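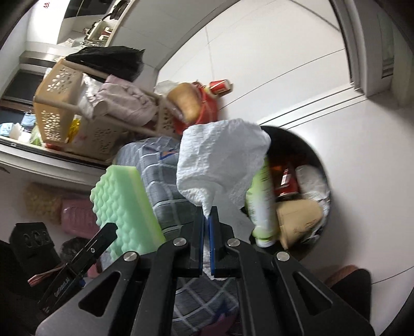

Fig. 2a. Paper towel held at its lower tip by the blue pads, next to the washing machine.

Section 2. Recording the table-clearing task at home

Cundance Robotics Club, second-year group
Last changed September 17, 2018 (K. Ó Gríofa)

Read Section 1 first if you have not yet fitted the finger pads or paired the Madigan gripper with your phone. Section 2 covers laying out the table, making the recordings and handing them in. You need the gripper, the charging lead, a table with a cloth on it and a selection of clean rubbish.

2.1 Before you start

1. Ask whoever you live with whether the room is free. Allow a whole evening for your first go.
2. Charge the gripper fully. It will not record while it is plugged in.
3. Squeeze the handle slowly and let it go. Both fingers should move together. If one lags, go back to 1.6 and check the screws on the linkages.
4. Wipe the pads with a barely damp cloth and let them dry.
5. Open Ekisier on the phone, choose "New set" and type your initials and the name of the room.

Note: There is no need to tidy the room. Shelves, baskets, bags and stools can all stay where they are. Bernadette Conneely cleared her whole kitchen last year and her recordings were of less use to us than anybody's.

Caution: Do not use glass, tins with a cut edge, or anything with food or liquid left in it. Rinse bottles and cans and put the caps back on.

2.2 Laying out the table

6. Put out a mix of soft and stiff things. Paper towels, paper cups, wrappers, small boxes, a sponge and a plastic bottle will do.
7. Crumple the towels properly. Flat ones are very hard to lift from a cloth.
8. Let some of the items overlap. A towel over a cup or over the sponge is a good test, and Predalcombe will have both on their table in November.
9. Leave the cloth on. A patterned cloth is allowed, and so are paper or felt shapes lying on it, but these count as decoration and are not to be picked up.
10. Decide where the rubbish is going and write it in the "Target" box in Ekisier. Use the same target for the whole set.
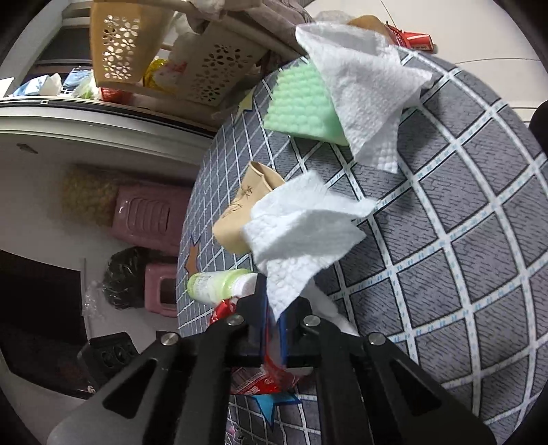 2.3 Making a recording

11. Hold the gripper by the handle with your wrist straight. Start with the fingers open and well back from the table.
12. Press the red button and wait for the long beep.
13. Move in from your own side of the table. Pick the nearest item that has nothing on top of it.
14. Close on a box across its narrow side. Close on a towel near the tip or the edge and lift slowly – a towel taken by the middle tends to bring the next thing with it.
15. Carry the item to the target, open the fingers fully and come straight back.
16. Press the button again. Each recording must be 31 seconds or less. Ekisier rejects longer ones without saying why.
17. Put the table back in a different arrangement and repeat. A full set is 14 recordings.

If you drop something, carry on and pick it up again. Do not delete the recording. Zodwa Hendricks marks the drops when she goes through the sets and we use them for the November entry.

Caution: Keep your other hand out of the way of the fingers. They will not hurt you but the pads can be pulled off. Each kit has 2 spare pads and no more can be ordered this term.
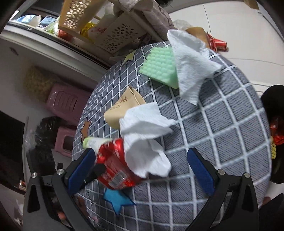
Fig. 2b. Left finger against a crumpled red item, right finger over the cloth.

2.4 Common faults

Item slides away when touched: you are pushing with one finger. Back off, centre the item between the two pads and come in again.

Cloth lifts with the item: the fingers are too low. Raise your wrist slightly before closing.

Two short beeps and no recording: phone storage is full. Move old sets to the club drive.

Pads look shiny: wipe them. If they still slip, swap them as in 1.4.

2.5 Handing in

18. Check that all the recordings in the set open and play.
19. Upload the set from the Ekisier menu over wi-fi.
20. Return the kit to Brendan Ó Briain in the lab at Monday lunch. Kieran Ó Riain has the cupboard key if Brendan is away.

Section 3 deals with left-handed use.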